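Why Fruit Goes Brown and Lettuce Goes Limp
Leszek Malinowski
November

Plants keep working after they are picked. A lettuce or a pear is still made of living cells, and those cells still use up sugar and water. With no roots to bring in more, the supply runs down. How fast this happens depends on the plant and on where it is kept.

What holds a leaf up

Each cell in a leaf is like a small bag filled with water. When the bag is full, it presses against its walls and the leaf is stiff. This pressure is called turgor. Water leaves through tiny holes in the leaf, called stomata. As the cells lose water, the pressure drops and the leaf bends.

Lettuce has wide, thin leaves, so it dries quickly. A pear or an avocado has a thick skin or a waxy coat, and loses water much more slowly.
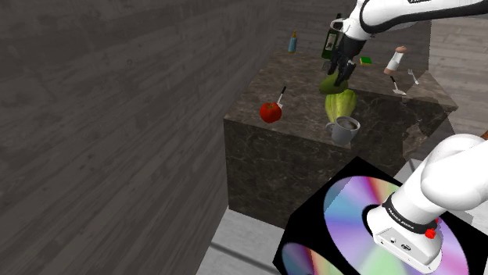 Green fruit and a head of lettuce.

If a limp leaf is placed in cold water for 30 minutes, some of the water moves back into the cells. This movement through the cell wall and its thin lining is called osmosis. A leaf that has turned brown or slimy will not recover – its cells have broken.

Why cut fruit turns brown

Cutting a fruit opens its cells. Substances that were kept apart now mix, and oxygen from the air reaches them. A helper substance called an enzyme speeds up the change, and brown coloring forms on the surface. Lemon juice slows the enzyme down. So does cold.

Ripening gas

Many fruits give off a gas called ethylene. It tells the fruit to soften and sweeten. It also reaches whatever is stored nearby, and it can make brown spots on lettuce. Keep the two in separate drawers. 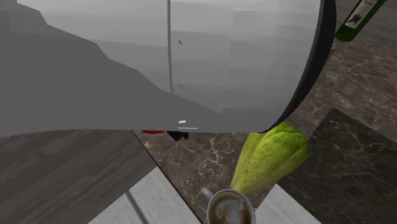
Try it: weigh a lettuce

You need one lettuce and a kitchen scale that shows grams.

1. Weigh the lettuce and write down the number. Ours was 477 grams.
2. Leave it on a plate, out of the sun.
3. Weigh it again after 6 hours, and once more the next morning.
4. Subtract each new number from the first. The answer is mostly the mass of the water lost.

Repeat with a pear and compare – the pear should lose a smaller share of its mass.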